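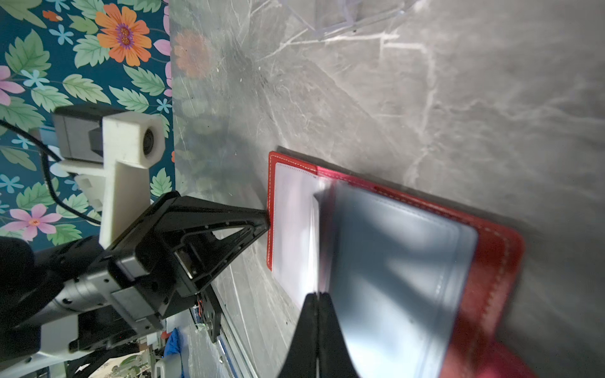

One visitor at our last open day told us she'd expected something big and orange behind a fence, tossing car doors around, and instead she spent half an hour with her elbows on the rail watching a pair of arms fuss with a plastic page. She said it was the slowest thing she'd ever been glued to. We've been quoting her ever since, with her permission!

So, hello, I'm one of the people who started Furero, and I still write this page myself. We teach small robot arms to handle soft, thin, annoying stuff. Card holders, sleeves, envelopes, folded paper, the kind of thing your hands sort out while you're thinking about lunch. A gripper finger doesn't have fingertips like yours, so getting one to press on a page and turn it takes a lot of patience (and a lot of tries).

We began in the back half of the old Durrani print shop, which we still rent, and there are 12 of us now. A few came from bookbinding, a couple from school labs, and I used to repair sewing machines, so I feel right at home with stitched leather. Our main project is called Nareo. It's a collection of everyday handling jobs, and we passed 3,000 recorded tries at page turning this fall. Plenty of those are misses. We keep the misses too, they're useful, and I'm fond of some of them.

Our neighbors at Jidby make the small fixtures we bolt things to, and they lend us their loading bay on open days because our own front door is about as wide as a refrigerator. If you've been before, yes, the ramp is fixed.

The next open day is 5th November. Doors open in the morning and we run the tables until everybody's had enough. You can watch the two-arm page turning up close, ask whoever is standing there anything you like, and have a go at driving an arm yourself. Kids are usually better at it than their parents, I'm sorry to say. Bring something flat and fiddly from home if you want to see us try it, a wallet or a photo album is great, but please take your real cards out first.

It's free, there's coffee, and school groups of up to 17 can book a quieter slot in December by writing to us through the contact page. Tell us the age of the group and whether anybody needs a chair or step stool, and we'll write back with the times we still have open.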